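Stevo Floor Oil, Natural Matte

I make this one myself, in the back of the shop in Jumolholm, and it's the thing I get the most emails about! It's a plain hardwax oil for indoor wood floors. You wipe on a thin coat, buff it, then leave it alone overnight (yes, the dog too). Comes in 26 oz cans or the big 5 quart pail.

My friend Kinga Kovács talked me into the matte version and now I hardly sell the glossy stuff.
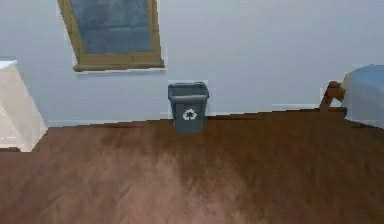
Warm brown wood floor with a pale blue-gray wall.

Please test a hidden corner first, especially on old pine, which can go more orange than you'd like. Wash your brushes with soap and warm water, and lay used rags out flat outdoors to dry, never in a pile.

Pads and brushes are sold separately. I like the Kun pads best. Cans ship in two days, pails take a bit longer.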